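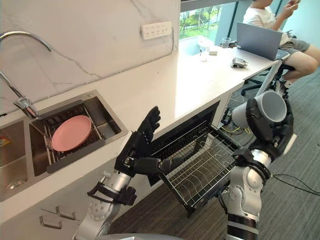 Grurken water rates to change in January

July 7, 2022

The Grurken utility board approved a new rate schedule on Tuesday. The base charge stays at $21 per month. Usage above 2,726 gallons moves to a second tier, billed at 8 percent more than the first.

The change covers 826 household accounts in the Jorkari district -- the last area still on flat billing. Meters there were replaced this spring.

Wing-yan Leung, the utility's billing manager, said the first statements under the new schedule will go out at the end of January. Commercial accounts are not affected.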